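Home | Visits | Notes | Archive | Contact

Lab visit: the teaching room at Schwerdtfeger
13th July, by Roswitha Grube

Schwerdtfeger opened its teaching room at the Rurness site to visitors for the afternoon. The job on the bench was pouring water from a plastic bottle into a glass mug. The operator guides the arm with a hand controller made by Gudmont, and each attempt is stored as camera video and joint positions.
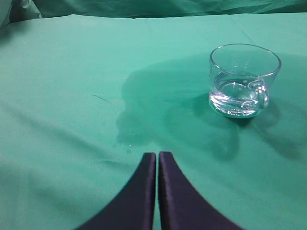
Wrist view: glass mug with water, wet cloth between mug and fingertips.

Clear objects on a green cloth are hard for depth sensors, and the group picked them for that reason. Training uses color video only. A full set is 32 runs per operator, which takes almost 2 hours. The bottle is moved to a new spot between runs.

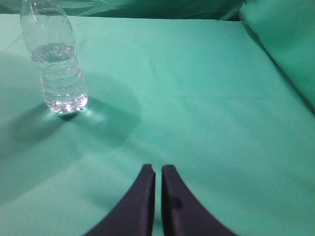 New operators get 7 practice runs that are thrown out. The usual fault is closing the fingers too early, and the second is turning the wrist too fast. Failed runs are kept in a separate folder with a short note on the cause.

The software is Flakent. It plays a run back at half speed, with the wrist and side views next to each other. I found the side view more useful for judging the tilt.

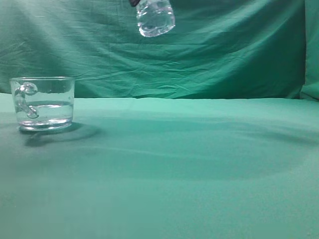

Side view: bottle upside down in the gripper, mug at left.

I was given two turns at the controller. There is a slight lag, and no force feedback. Parking is behind the north gate.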